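News > Arts and Culture > Photography

Reading time: 3 minutes

Street photographer's night-shift pictures go on show at Hamance

A collection of photographs made on the streets and train platforms of the city's west over 13 years will open at the Hamance gallery in September, the gallery has confirmed.

Last Tram, First Tram is the first solo exhibition by Dayana Ochoa, who worked nights as a hospital orderly and took most of the pictures on her way to or from a shift. It will fill both ground-floor rooms and the stairwell.

Ochoa shot 358 rolls of black and white film for the series and kept the negatives in biscuit tins until last year, when she began scanning them at the public library. She has chosen 64 prints for the walls. A further group will be shown as contact sheets in a glass cabinet near the entrance, with her grease-pencil markings left on.

"I had the camera in my coat pocket because I was walking anyway," she said. "There was no plan for a show. I liked the colour of the light at that hour, which is a silly thing to say when it's all black and white."

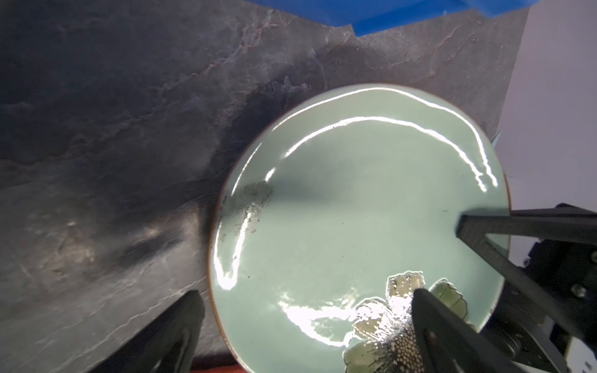
From the bakery queue to the platform

The earliest pictures were taken outside a row of shops where bakers, cleaners and taxi drivers bought breakfast before dawn. Several of the same people appear again years later, a little greyer, in different coats. Ochoa said she asked permission when she could and gave prints to anyone who wanted one.

The middle section was made mostly on suburban platforms. It includes a run of nine photographs of a man asleep against a ticket machine, taken on separate mornings over one winter. He is now retired and has agreed to the pictures being shown, but asked that his name be left off the label.

There are few landmarks. Ochoa used one 35 mm lens throughout and rarely stood more than a few metres from her subjects. She does not use flash and said she had lost plenty of frames to blur, some of which she has decided to print. 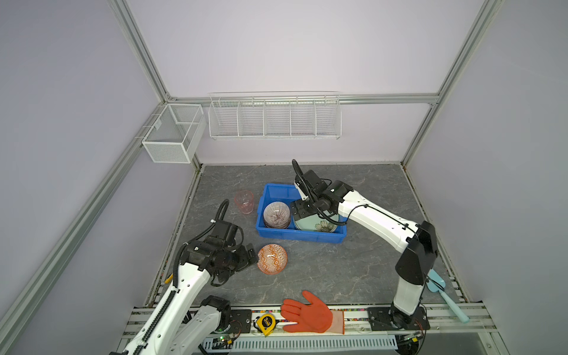
Book to follow

A book of the same title will be published by Kandberg to coincide with the opening, in a first run of 3000 copies. It carries more pictures than the exhibition and a short essay by Ochoa on learning to develop film in a shared laundry.

The book's designers, the two-person studio Stępień, have kept the sequence close to the order in which the photographs were made. Captions are grouped at the back. Ochoa said she had argued for no captions at all and lost.

A special edition of 400, each with a small signed print, will be sold only at the gallery counter until the exhibition closes. Orders will not be taken by phone. 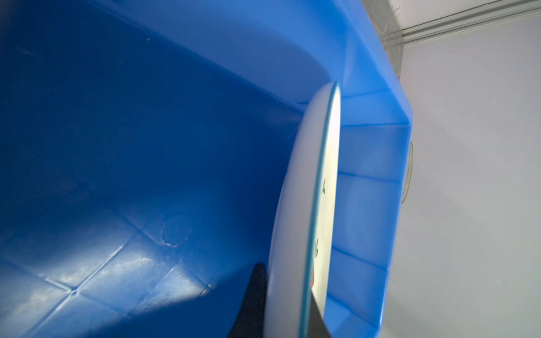
Hamance Exhibitions and Public Programs

The exhibition prints are being made by Pruvesico, a darkroom in the city's north that still prints by hand on fibre paper. The largest, a view down an empty tram from the rear door, measures more than a metre across and had to be processed in a trough borrowed from a sign painter. Ochoa has been at the darkroom two afternoons a week to approve the tests. She has rejected one picture four times, a portrait of a flower seller counting change, and said it would stay out if the fifth try was still too dark around the hands.

Framing will begin once the last prints are dry-mounted. The frames are plain black timber and will be reused from an earlier show. 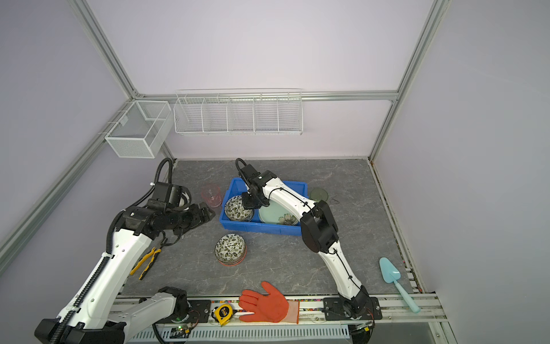

Ochoa will lead a walk along part of her old route on the second weekend of the exhibition, starting at the tram terminus and finishing at the gallery. Places are free but must be booked at the front desk. The walk covers four kilometres of mostly flat footpath and will go ahead in light rain.

She will also give a talk on editing a large archive, with time set aside for people to bring in a small set of their own prints. Film or digital work is welcome. A second talk, on photographing strangers, is planned but has no date yet.

Entry to the exhibition is free. The stairwell prints can't be reached by wheelchair, and copies of them will be hung in the rear room at the same size.

Posted 14 June 2019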